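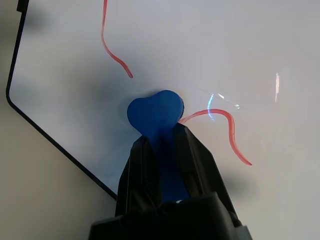 Rupert Kaufmann has looked after the whiteboards at Junasstead for long enough to have opinions about them. The building has 104 of them, spread over meeting rooms, teaching rooms and corridors, and when we met one morning in January he had already cleaned eleven.

He did not set out to specialise. He was taken on for general upkeep, and the boards came with it. "They were in a state," he says. "Grey all over. People had stopped using half of them. They'd bring in a flip chart and stand it in front of the board."

The usual trouble, he says, is dry wiping. A felt pad moves the ink about, and after a few weeks the pad is full and puts back as much as it takes off. Kaufmann uses a cloth and warm water with a drop of washing-up liquid, then a second cloth to dry. Old ink gets a spray called Skimum, which he buys by the case. He tried a cheaper one last year and went back. "It took the ink off, but it left the board sticky. You'd write on it the next day and the pen would drag."

I asked about the trick of writing over permanent marker with an ordinary board pen and rubbing off both together. It works, he says, if you get to it soon enough. "If it's been there since the summer, no. You'll be there all afternoon and you'll still see it."

The edges take him longest. Most of the boards have a thin black frame with rounded corners, and dust and dried ink collect along the inside of it. He goes round with a cotton bud, or with a cloth wrapped over a plastic ruler. He won't use anything metal. One of the ground-floor boards has a scratch from a wallpaper scraper, done before his time, and it has held a line of ink ever since.

Light makes a difference as well. A board facing a window will look clean from the doorway and filthy from the side, so he checks each one from both ends before he moves on. Under the strip lights in the basement he uses a torch.

We talked for some time about what people do to a board besides write on it. Tape is the worst, in his view, and he would ban it. Sticky notes he puts up with. Magnets he likes, as long as the board will hold them, and plenty won't. "They look the same, but some have got steel behind and some haven't. Somebody puts a magnet up, it drops on the floor, they go and find the tape."

He keeps a list of which boards are which, taped inside the door of his cupboard (he saw the joke before I did). The steel-backed ones are mostly by Steyn and are on the upper floors. The others are older and came with the building.

Replacing the old ones has been discussed. Kaufmann asked for a price on the board in the largest teaching room and was quoted 645 pounds, fitted. He thought that was fair for the size but could not get it agreed for more than 2 rooms this year. In the meantime he has been trying a coating from Faltis on one of the corridor boards. It goes on with a roller and has to be left for 3 days before anyone writes on it.

"It's all right," he says. "Bit shinier than I'd like. You get the ceiling light in it. But it wipes."

Had anyone written on it before the 3 days were up? "First morning. I'd put a sign on it and they wrote next to the sign."

His advice to anyone with a single board at home or in a small office is short. Wipe it the same day. Wash the cloth, and throw the felt pad away when it goes black. Store the pens flat, and put the dead ones in the bin instead of back on the tray. He reckons he throws out a carrier bag of dried-up pens every month, most of them put back by somebody who had just found out they didn't work.

By then it was nearly eleven and a meeting was due in the room we were using. He gave the board a last wipe along the bottom edge, took two green pens out of the tray, tried them both and put one in his pocket for the bin.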